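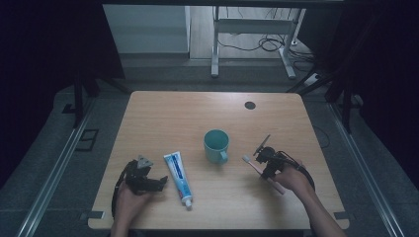

Quiénes somos

Birarero es una escuela de educación canina y convivencia con animales de compañía. Imparte formación a familias, a adoptantes recientes y a profesionales que trabajan con perros en clínicas, residencias y centros de acogida.

La escuela fue fundada por Afroza Kanagaratnam, etóloga, y Jahangir Munasinghe, educador canino, que conserva a su cargo los cursos de iniciación. La sede principal se encuentra en Grernier y dispone de 2 pistas exteriores, una de ellas cubierta, y de un aula para las sesiones teóricas.

Nuestro método

El trabajo parte de la observación del perro en su entorno habitual. Antes de la primera clase, el equipo mantiene una entrevista con la familia y elabora un plan individual, que se revisa al término de cada módulo. La escuela no emplea collares de castigo ni dispositivos eléctricos y solicita a sus alumnos que tampoco los utilicen fuera del centro.

El programa Hernum, coordinado por Sabina Uddin, está destinado a perros mayores y a animales con miedo a los ruidos o a las personas desconocidas. Se desarrolla en grupos reducidos —nunca más de cuatro perros por pista— y admite inscripciones durante todo el año, salvo en agosto.

Actividad

En el último curso asistieron a nuestras clases unas 600 familias y se concedieron 109 plazas bonificadas a personas que habían adoptado en protectoras de la comarca. La solicitud de bonificación se presenta en secretaría, junto con el contrato de adopción y la cartilla sanitaria del animal.

Equipo

Dirección: Afroza Kanagaratnam
Formación: Jahangir Munasinghe
Programa Hernum: Sabina Uddin
Secretaría y admisiones: Tania Cassim

Las visitas al centro se realizan los sábados por la mañana, previa cita con secretaría.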